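Match abandoned at half-time, do the tickets still count for the replay?

Football – Non-league – Tickets and fixtures

Went to Mistness v Fesow Town in the Bromier Cup, quarter-final, floodlights went just before the break and never came back on. Ref called it off. Club says it'll be replayed in March but the website is no help on what we do with our tickets. Full details below, any help appreciated. 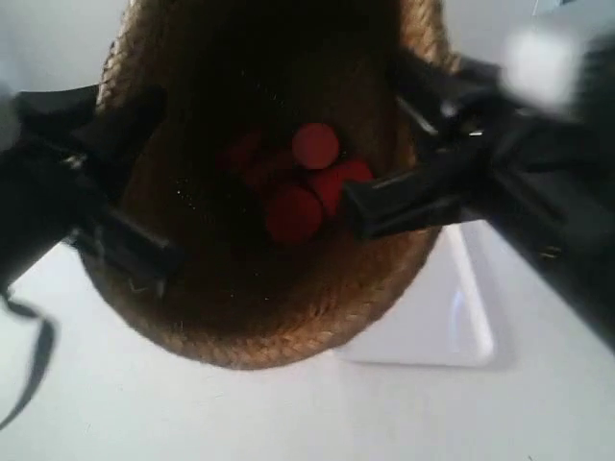
mistness_northbank
Forum member, home end season ticket holder

Posted 17th February

Right so. Season ticket doesn't cover cup games, so I paid at the turnstile for me and my lad, plus two more online for the in-laws. Online ones have a barcode, ours were just the paper stubs. Crowd was given out as 1,864 which is massive for us, so there must be loads of people in the same boat.

What I want to know:

Do we get in free for the replay or is it a new game and a new ticket?

If the in-laws can't make it can they get their money back?

Also – different thing – our left back got booked after ten minutes. Does that still stand? He's one off a ban. And we were 2-0 up, I assume that's just gone?

Rang the club twice, no answer. Emailed, nothing. Don't want to bin the stubs and then find out they were needed.

fesow_awaydays
Regular contributor

Keep the stubs!! We had this at Barta a few years back, fog not lights, and they let you in for half price if you had your stub and full price if you didnt. No refunds at all. Every club seems to do it diffrently so don't take that as gospel.

Score is gone unless the competition decides to let it stand, and 2-0 at half-time they won't. Sorry. Well, not sorry, I'm Fesow.

lino_flag_up
Moderator, former club fixtures secretary

Few bits to add, writing this quickly.

Tickets first. Look at the ground regs, usually pinned up by the turnstiles or buried at the bottom of the ticket page. There'll be a line on abandoned matches. Some clubs go by whether the game kicked off, some by whether it got to half-time. If yours says half-time you need the official time of abandonment, and the ref's report will have that. Ask the club for it in writing.

Online tickets – the barcode will have been scanned, so it may show as used. Don't just turn up with it. Get the club to reissue or confirm by email first. Refund for the in-laws, ask now, before the new date is announced. Some places close the refund window once the replay goes on sale. 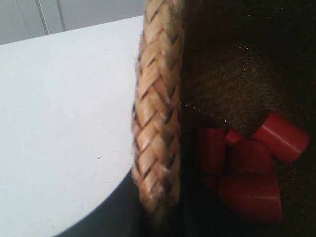 Phone lines at clubs that size are hopeless on matchdays and not much better the rest of the week, so go in person. Get to the next home game early, ask at the office, and take everything with you: stubs, order email, bank statement if you've got it. Most will sort it on the spot at a table by the entrance. If it's a plain white one with a curved front like in the photo, don't spread your stubs right along the rounded edge, they'll be on the floor at the first gust. Get a name or at least a receipt for whatever they agree.

The booking. Depends on the competition rules but don't assume it's wiped. In the leagues I dealt with, cautions from an abandoned game stayed on the player's record even when the score didn't. Club should check before picking him for the next round. Had a side lose 3 points over exactly this, took 4 weeks to appeal and they still lost.

mistness_northbank
Forum member, home end season ticket holder

Cheers both. Stubs are in the kitchen drawer, will go in before the next home game and ask about the in-laws' ones. Gutted about the booking if that's right, we've got no other left back.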